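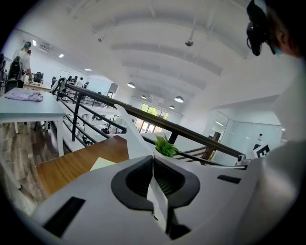

Figure 1. Hand-held gripper on the upper floor, with the artificial plant sprig just above the jaw.

Collecting Hand-Held Gripper Demonstrations for a Pick-and-Place Policy
Final report, Robotics Project Course
Project name: Niment
Submitted May 8, 2018

1. Background

The Niment project started as a follow-up to last year's Trevaskis report, in which a group trained a small arm to pick up blocks using teleoperation. That group found that most of their time went into driving the arm. Our plan was to leave the arm out of the collection stage. A person holds the gripper, does the task by hand, and the camera on the gripper records what happens. The recordings are then used to train the policy.

Our question was whether people with little training could produce recordings good enough to learn from, in a regular office with other people working in it. All recordings were made on the upper floor of the Estcombe office.

2. Task set

We settled on nine tasks. Each one has a start position, one object and an end position. Early tasks used hard objects with flat sides. Later ones used soft or uneven objects, and the artificial plant sprig belongs to this second group. It was added late, after we saw that the policy did well on anything with two parallel faces and badly on almost everything else. The leaves are spiky and the camera gets a different outline from each side, so there is no single correct way to close on it.

The operator was told the task name and the end position. We did not tell operators how to approach the object or how fast to move. In our first trial we did give detailed directions, and the recordings came out so much alike that the policy failed when an object was turned a little.

3. Collection procedure

Recordings were made in blocks of 100. Before each block the operator checked the battery, wiped the camera lens and opened and closed the jaw fully once. The full opening and closing gives us two known points for working out jaw width later. A recording starts when the trigger is held down and stops when it is released.

Operators could stop whenever they wanted. A block did not have to be finished by the same person who started it, but the change had to be entered in the log.

We used the Clullum tracking package to recover the path of the gripper from the camera video. It needs fixed features in the background. The railing, the hanging lamps and the window frames on the upper floor were good for this. Plain walls were not, and any recording that faced one for most of its length usually had to be thrown out. We moved two tasks to new spots for this reason.

4. Cleaning the data

The full set came to 3,000 recordings. We went through all of them at double speed and marked the ones where tracking was lost, the object was never in view, or the trigger was released early. There were 75 of these and they were left out of training.

People walking or standing in the background were not treated as a fault. Neither were changes in daylight. We had first planned to close the window side off, but training on mixed light gave better results in the evening tests, so we kept it.

The log had more errors than the video. Some blocks were entered under the wrong task name and had to be sorted again by hand. A drop-down list would have prevented this, and we added one before the last blocks.

5. Results

The policy was tested on a fixed arm with the same jaw and camera. Hard objects were picked up reliably. Soft objects were less steady, and the sprig was the weakest of the nine tasks. The usual failure was closing too early, with the jaw catching the outer leaves and pushing the object away. In the recordings, people often nudge the sprig a little before they close. The policy copied the nudge but did not wait to see the result.

Failures were more common when the arm approached from above. Most operators had come in at a low angle, so there was little in the data for the policy to use.

6. Problems and changes

The gripper gets heavy after a long block, and the later recordings in a block are shakier. We did not measure this and should have. Shorter blocks would be an easy fix.

The jaw rims also pick up lint, and the grip on smooth objects got worse until we started cleaning them daily.

7. Next steps

Collection can continue in July if the space is still open to us. The first job is to record more approaches from above for the soft objects. After that we would like to repeat the sprig task in a second room with different lighting and run the same tests again. The log template, the task sheets and the list of removed recordings are in the project folder under Niment.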